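Module 3: Solid Shapes, Surface Finish and Layout on a Work Surface
Handout 3 of the Garside workshop series

Read before the practical session. Bring a steel rule, a soft pencil and the record sheet from Handout 2.

1. Scope

These notes cover the small printed blocks used in the sorting and spacing exercises, and the board on which they are set out. They deal with the naming of prisms, the marks left by layered printing, and the layout of pieces in a row. Dimensional checking with callipers is left to the next handout.

2. Terms

A prism is a solid with two identical, parallel end faces joined by flat sides. It takes its name from the end face: a triangular prism has triangular ends, a hexagonal prism has hexagonal ends, and so on. A star-shaped prism has a star at each end and alternating ridges and grooves down its sides.

A cylinder has circular ends and one curved side. It is treated alongside the prisms in this module because its cross-section is also the same at every height.

A piece is upright when it stands on one of its end faces. It is lying when it rests on a side. A cylinder that is lying will roll if the board is out of level, and a star prism that is lying will settle on two neighbouring ridges. All exercises in this module begin with the pieces upright unless the sheet says otherwise.

The footprint is the area of board covered by the piece. For an upright prism it is equal to the area of the end face. Note that the footprint of a star is smaller than that of a circle drawn through its points. When spacing a star prism, work from the points and ignore the grooves.

3. The printed finish

Layered printing builds a solid from the bottom upwards. Each layer leaves a fine line on the side walls, and these lines together give the walls a slightly ribbed feel. The top face carries a different pattern, which follows the path of the nozzle over the last layer. On a circular face printed with a concentric fill, the lines form rings about the centre. On a face printed with a straight fill, they run parallel to one another.

Two consequences matter in the practical:

a) A ribbed side wall grips a neighbouring ribbed wall. If two pieces are in contact and one is moved upwards, the other may lift or tip.

b) A matte surface scatters light. Edges are therefore easier to see under a lamp placed to one side than under one placed directly overhead.

The pieces in the Brindo set are left as printed. Do not sand them. Sanding removes the layer lines and alters the fit of the set in its tray.

4. The board

Solid wood panels are made by joining planks edge to edge. The joints are called seams. On a pale timber the seams are easily found by eye, as the grain pattern changes abruptly from one plank to the next.

A seam is a convenient reference line, but it should be tested before it is used. Lay the rule along it and look for a gap. A seam that bows is still good enough for a loose row. It is not good enough for the spacing exercise in Section 6, for which a pencil line must be drawn.
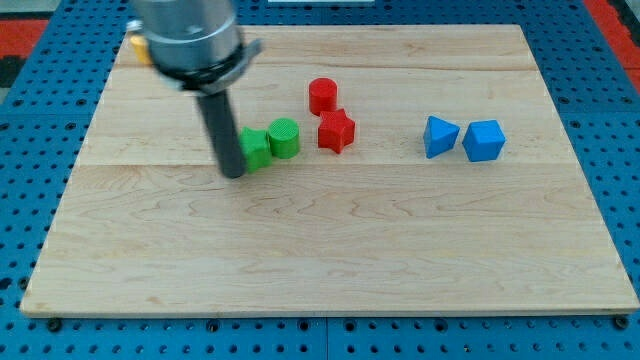
Fig. 1. Coloured blocks in a loose row on a pale wooden board. The green star prism and the green cylinder are nearly touching; a seam crosses the board at about the height of the blocks.

The cylinder in Fig. 1 shows the ring pattern described in Section 3 on its flat top. Compare it with the ridged sides of the star prism next to it. The grain of the planks is most easily followed across the open part of the board in front of the row.

5. Grouping

Pieces may be grouped by colour or by form. The two groupings generally cut across each other, and the record sheet has a separate column for each. In Fig. 1 the two green pieces stand together but differ in form. Enter such a pair as "same colour, different form".

Where a gap within a group is clearly smaller than the gap to the next group, the row is described as clustered. Where all gaps are equal, it is described as regular. Anything else is irregular, and no further division is needed at this stage.

6. Spacing exercise

6.1 Draw a pencil line parallel to the front edge of the board.
6.2 Mark the line every 50 mm, starting from the left.
6.3 Place one piece on each mark, upright, with its centre over the line. For the star prism, turn one point towards the front edge.
6.4 Measure each clear gap between neighbouring pieces. The clear gap is the shortest distance from wall to wall.
6.5 Enter the gaps in the order measured.

Worked case: two upright cylinders, each 32 mm in diameter, are centred on neighbouring marks. The clear gap is 50 mm less one full diameter, or 18 mm. If the right-hand cylinder is replaced by a star prism, the gap depends on which way the star is turned, and it must be measured directly.

7. Recording

Use one line of the sheet for each piece, working from left to right as seen from the front edge. Give colour first, then form, then posture (upright or lying). Leave the remarks column blank unless a piece is chipped or out of place.

Rub out the pencil line with a soft eraser, working along the grain. Return the pieces to the tray by form. Sheets go in the Module 3 folder at the end of the session.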